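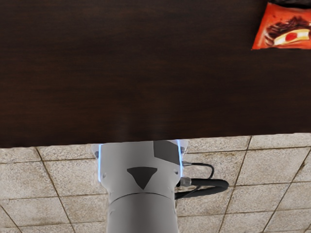 3.2 Snack placement and the evening bowl

Figure 3. Rendered view of a dark brown tabletop with an orange snack package in the upper right corner.

We were delighted by how much the households in Skellilden had to tell us about where they keep their snacks. Of the 415 diaries we handed out in March, 400 came back complete, many with extra notes squeezed into the margins (we read every one!). The notes turned out to be some of the richest material in the study, and they shaped the way we coded the rest.

Diary keepers were asked to write down each snack they ate at home, where it was when they reached for it, and whether they had meant to eat it. We sorted the places into 4 groups: closed cupboard, open shelf, worktop and table. A packet left on a table, as in Figure 3, was coded as "table" wherever on the table it lay. We did try splitting this group into near and far, but the two coders agreed too seldom for the split to be of use.

The table group is where things get really interesting. Unplanned snacks were mentioned far more often there than in the cupboard group, and the gap was widest in the evening. Families on the Jurnlow estate, where most kitchens open straight on to the living room, wrote again and again about passing the table on the way to something else. In the older Celtach terraces the kitchen has its own door, and the same remark hardly came up.

Bowls deserve a study of their own. Several households tip the whole packet into a bowl as soon as it is opened, and their diaries record fewer but longer bouts of eating. We coded these with the Fuchs scale, which runs from 1 to 4, and gave a 3 wherever the bowl was refilled. Shared bowls were harder to score, as a single entry often covered several people, and we return to them in Section 3.3.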